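Chapter 4
When the Work Changes Hands

9 Aug 2020
By the Leltance course team

The repair depot at Drirnberg takes in used office equipment, checks it, cleans it and sends it back out. For most of its history every step was done by hand at long benches. A worker opened a laptop, set the loose items that came with it to one side, wrote up the condition and passed the machine along. In a normal month the depot handled 2,770 units, and 52 people worked on the floor.

Kesow, the company that owns the depot, began to automate the first bench in August. The task it chose was sorting: telling the computer apart from whatever arrived with it, and moving the small things out of the way. To a person this hardly counts as work. A new hire learns it in a morning. For a two-armed robot it is a long list of separate problems, among them how wide to open the jaws, which arm should reach first, and what to do with a thin object lying close to an edge.

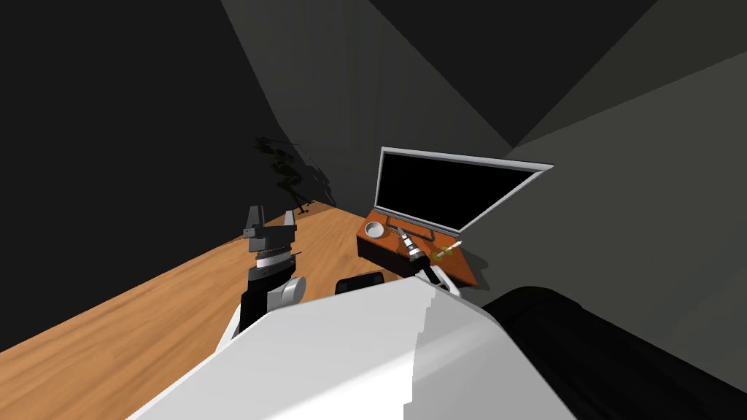
Much of this was worked out in simulation before any machine reached the floor. Maes, the contractor, built the tasks on a computer and ran them again and again with the items moved a little each time. Bench workers were asked to watch the runs and mark the ones they would not accept. A reach that looked fine to an engineer could look careless to someone who had spent years trying not to scratch a screen. In the first week the workers marked 348 runs, and their notes became the basis for the rules the robot was later given.

This is a point that managers often miss. The knowledge needed to automate a job is mostly held by the people doing the job, and very little of it is written down. The depot's own manual gave sorting a single paragraph. The workers' notes ran to up to 100 pages.

After the change, the bench jobs were different in three ways. First, there was less handling and more checking. Workers who used to touch every unit now dealt with the ones the robot set aside, and these were the difficult ones. Second, the pace of the day was set by the machine. Short breaks that workers had once taken between units had to be put on the schedule. Third, new hires no longer began with sorting, so they came to the harder benches without the easy practice that older workers had been given.

None of these effects was in the original plan. The third was the slowest to show up — and the most expensive to fix. Section 4.1 looks at how tasks are chosen for automation. Section 4.2 returns to the question of training, and Section 4.3 deals with pay grades when the content of a job has changed but its title has not.

Contact Leltance | Copyright 2020 Leltance. All rights reserved. | Back to top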